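How a Robot Decides What to Do Next

A robot's arm and wheels are made of metal, plastic and wire. Its decisions come from software, which is a long set of instructions written by people. This page explains how that software is arranged at the Lutadcombe Learning Workshop, where pupils aged seven to eleven may visit during term.

The software has three main jobs. The first is called perception. A camera sends the computer a picture, and the computer receives it as a very large table of numbers. Each number says how bright or what colour one tiny spot is. The perception program searches those numbers for shapes it has been taught.

Rooms are difficult for a computer. Shelves, lamps, chairs and coats overlap one another, and soft things such as cloth may fold into a new shape every time they are moved. To help, engineers sometimes put up a card printed with a black square pattern. The program knows exactly what the pattern looks like. When it finds the card, it can work out where the camera is and which way it is pointing. 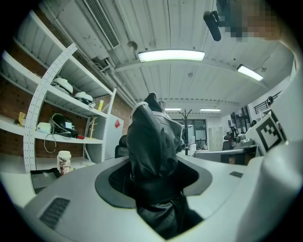

Science and Computing: Ages 7 to 11

A marker card of this kind is propped up on the right, near a desk with a dark monitor. The black folded fabric in the middle is much harder for a program to recognise, as it has no fixed outline.

The second job is planning. Suppose the robot is asked to fetch a cup. The planning program, which our engineers have named Gostell, tries out many possible paths inside the computer before anything moves. In one test it compared 479 paths. It threw away every path that would have bumped into something, and 76 were left. It then chose the shortest.

The third job is control. The control program sends small orders to the motors, 100 times each second, and checks after each order whether the arm is where it should be. If the arm has drifted a little, the next order corrects it. You do the same when you carry a full glass of water across a room.

Programs contain mistakes, which are known as bugs. Marisol Restrepo, who leads the software team, keeps a list of them. By March the list had reached 227 entries, and nearly all had been mended.

Words to remember
Perception: making sense of what a camera sees.
Planning: choosing a safe path.
Control: moving along the path and correcting errors.

Teachers at Flurcombe and Lutadcombe schools may ask Thierry Hamel for the printed activity sheets.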